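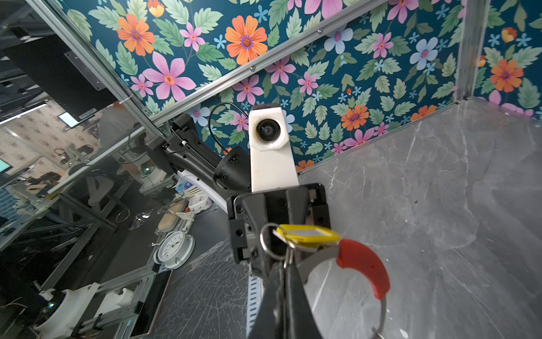 Against the Master Key

Small apartment buildings still run on master key systems, and most of them should stop. I say this as someone who specified them for years and who now spends much of the working week undoing the results.

A master key system saves the manager from carrying a ring. The price is paid inside the cylinder. Each pin stack gets an extra cut so that a second key can lift it to the shear line, and each extra cut adds a height at which the lock will also open. In a plain five-pin cylinder one combination works. Add a single master cut to every stack and there are 32. The tenant is told that the lock is theirs, which is true of one combination.

The second cost shows up when a key goes missing. In a keyed-different building, a lost key means one cylinder. In a mastered building, a lost master means all of them. The Fokwood building, 127 doors on one master, lost its key in November. The rekeying bill came to $2,163 for the common doors alone, and the owner put off the apartments. They were still on the old master when I last saw the schedule.

Hauke Kasten, who keeps the key records at Hostomine, disagrees with me. He argues that emergency access matters more than pin counts, and that a ring of 127 keys is useless during a water leak. The second point is fair. But a numbered key cabinet, with a tag on every key and a sign-out sheet, answers it well enough. At Yoon we timed retrieval from such a cabinet. It took under a minute for any unit, provided the tags were legible and the hooks were in door order.

Tags should carry a code and no address. Paper inserts are fine if they are written in pencil or laser printed; ballpoint fades. The list that matches codes to doors belongs in a different room from the cabinet.

Electronic locks are the usual counterproposal. They suit large sites — Brerko runs 363 of them — but they bring batteries and software contracts, and a building with 12 units rarely has anyone to look after either.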